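Keeping Beets Until May

A root cellar is a slow machine. It has two settings, temperature and humidity, and most failures in home vegetable storage come from getting one right and ignoring the other. Beets are a good crop to learn on. They tolerate more neglect than parsnips, they show damage early, and a beet that has lost some water can still be roasted.

Svend Nørgaard stores beets for the kitchen at Jirkgate, a 55-seat restaurant with its own growing plot. He lifts them in the fall before the ground freezes and does not wash them. Soil is brushed off by hand once it has dried. Tops are twisted off, leaving a short stub of stem. A knife cut into the crown bleeds, and the cut surface is where gray mold usually starts. The taproot stays on for the same reason.

Sorting comes next. Anything with a fork puncture, a split shoulder or insect scarring goes to the kitchen that week. Roots larger than a fist also go early, as their cores turn woody in storage. What remains is medium-sized and sound.

The packing material matters less than its moisture. Nørgaard has used sand, sawdust and peat, and now uses coarse sand, dampened until a squeezed handful holds its shape but releases no water. Beets are laid in a single layer, not touching, covered, and followed by the next layer. Crates are filled to four layers. Deeper crates are possible but hard to lift, and a rotten root at the bottom goes unnoticed for longer.

The room should be just above freezing, with humidity as high as it can be held without water dripping from the ceiling. A bare concrete floor can be wetted. A heated basement can't be made to work by wetting anything, and in that case the crates belong in an unheated garage with blankets over them.

Defne Akgül, who cooks at Jirkgate through the winter, divides the season by sugar and texture. Beets used within the first few weeks are juicy and mild. By February they are denser and taste sweeter, and the skins are harder to slip after boiling. She stops boiling them at that point and bakes them in salt instead.

Her method uses 300 grams of coarse salt for each pound of beets, mixed with one egg white to bind it. The beets are scrubbed but left whole, set on a thin bed of the salt and packed over with the rest. They bake at 375°F until a skewer meets little resistance, which for a medium beet takes a little over an hour. The crust is cracked while hot. Skins come away with the salt, and the flesh is seasoned most of the way through.

From there she goes in two directions. The first is a cold plate: sliced beets, thick yogurt, grated horseradish, dill and toasted rye crumbs. The horseradish is grated at the last minute, as its heat fades within a quarter of an hour. The second is a soup thinned with the water from soaked dried mushrooms and sharpened with cider vinegar. No cream goes in.

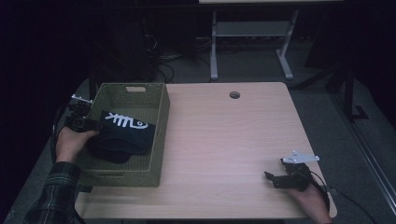
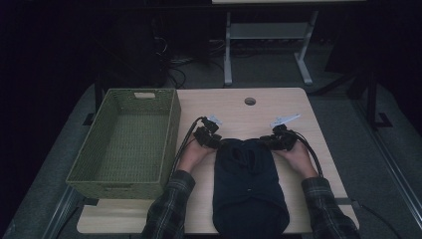
Variety has some effect on storage life, though less than handling. Ragnvald Sæther grows two types for the restaurant, a round red and a long cylindrical one. The cylindrical beet slices evenly and wastes little, but more of it stands above the soil, and the exposed shoulder is the first part to be frosted. He hills it up in September. The round type needs no such work and is usually the last out of the sand.

Crates are checked once a month. One hand goes down the side to the bottom layer and feels for soft spots. Sprouting pale leaves means the room is too warm. A wrinkled skin means the sand has dried, and water should be added a little at a time down the corners. White fuzz on a stem stub can be trimmed off and the beet used the same day.

Carrots can share the room and the method. Apples should be kept elsewhere. The ethylene they give off turns carrots bitter.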